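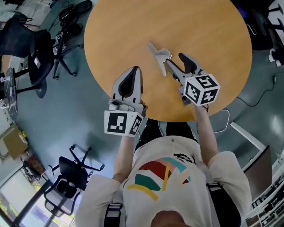
Week 2: Shape and the use of a room

Furniture shape affects how people move and where they sit. A rectangular table has ends, and in most households the ends get claimed. A round table has no head, so seating tends to shift from meal to meal. The curved edge of the wooden table shown with these notes lets a person stand close at any point along it, with no corner to step around. Corners matter most in narrow rooms, where they force people to turn sideways.

Round tables do have costs. They fit poorly against a wall, and the middle gets hard to reach as the diameter grows. The Ernwood plan in your packet has a round table in a dining room 109 inches wide. Mark the walking path on both sides and note where it gets tight.

Terms to know: clearance, circulation path, reach zone.

Reading: Macedo, chapter on dining rooms, through page 34. Skip the section on banquettes; we will do those in August.

The floor plan exercise is due Thursday, July 23, 2015, at the start of class. Draw in pencil and label all dimensions in inches. Questions go to Amber Van der Linden.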